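Lorkard Home Support
Ticket 119
Product: Sundusent dish rack, gray plastic, plate pegs
Category: Kitchen / drying and storage
Status: Closed
Opened by: Yaryna Marchuk

Message 1, 8:40 a.m.

I bought the Sundusent rack in May and have two problems with it. Bowls won't stay up between the pegs, and water gets onto the table under it. The table is wood, and the water runs back toward the wall and sits along the wooden ledge there. I wipe it up after every wash but the finish on the ledge is starting to feel rough in one spot.

Plates are fine. They stand on edge and dry the way they should. The trouble is bowls, and we eat most meals out of bowls. I put them in at an angle, they lean on each other, and by morning there is still water in the bottom ones.

I don't have the box anymore but I do have the receipt.

Reply, Lorkard support, 10:15 a.m.

Thank you for writing. The receipt is enough, you won't need the box.

Please let us know the following:
Is the rack sitting directly on the table, or on a tray?
How much width do you have along the wall?
Is there anything overhead that would get in the way of a taller rack?

Please also check the pegs for cracks.

Message 2, 12:05 p.m.

Directly on the table. It didn't come with a tray and I didn't know there was one.

I measured 21 inches of width that I can give to a rack. I could gain more by moving the clear storage bin, but I would like to keep it by the cabinet. There's a full shelf over the wall, so a two-level rack would be awkward. It also can't go in front of the beige panel on the wall, I need to be able to get to that. 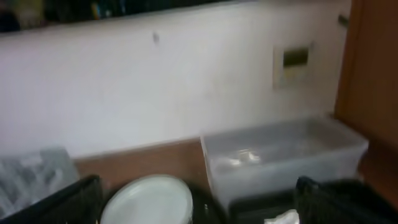

Attachment 1. Wall and ledge, with the clear bin at right and the shelf along the top.

The ledge is the brown strip at the bottom of the wall. The rough spot is too small to show up, you have to run a finger over it.

I went over the pegs by hand. No cracks that I can find, and none of them wobble. The top rail has some wear on it but it doesn't bother me.

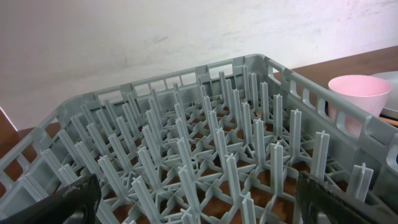
Attachment 2. Inside of the rack, showing the pegs and the open floor.

As far as I can tell the water goes straight down through the gaps onto the table. Is it meant to be used over a sink? The listing didn't say so.

Reply, Lorkard support, 2:30 p.m.

The rack looks sound, so we won't treat this as a defect. Answers to your points:

Water on the table. The open floor lets water drain straight through. The rack can be used over a sink or on a tray. The Mykhailiuk drip tray is sold separately and fits under it. We agree the listing should have said this and we have asked for it to be changed. We'll send you a tray at no charge.

Bowls. The pegs are spaced for plates. Shallow bowls can go in if you skip a row, so that each bowl has two gaps to itself. Deep bowls should go upside down across the tops of the pegs, tilted a little so water doesn't collect in the foot.

Ledge. Keep the back of the rack a hand's width from the wall until the tray arrives, and put a folded towel underneath. Change the towel when it gets soaked.

What sizes are the bowls you use most?

Message 3, 6:50 p.m.

I checked while we were eating. The one we use most is the yellow one, which is shallow with a wide flat rim, and after that the big white one. The rim on the yellow is what catches on the pegs when I try to stand it up.
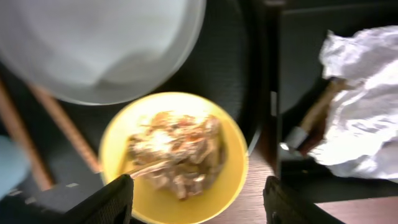

I tried the skipped row after dinner. It holds the yellow bowl if I put the rim in first and let the base rest on the next peg over. The white one is too big for the pegs whichever way I turn it, so I'll put it upside down on top, or just dry it by hand and put it away.

The towel is in place. How long does the tray take to ship, and does it have a spout? I'd rather not carry it across the kitchen full of water.

Reply, Lorkard support, 9:10 a.m.

The tray ships from our Lakomholm warehouse and takes 4 business days. It has a lip on one short side. Turn that side toward the sink and tip it there. If the sink is too far away for that, empty it after each load so it stays light.

Large bowls are best dried by hand or on the towel. We don't have a single-level rack in your width that would do better with them.

Message 4, 5:20 p.m.

Tray arrived and fits. I've run three loads of dishes and the table under it is dry. The ledge is dry too. I'm going to sand the rough spot and oil it, that part is on me.

One thing for your listing: the tray sticks out a little past the rack at the front, so people with a narrow counter should measure for the tray and not the rack.

You can close this.

Internal note
Tray sent free of charge. Listing change requested: "needs tray or sink underneath," plus tray depth. Customer's note about the front overhang passed to the product page team. No return.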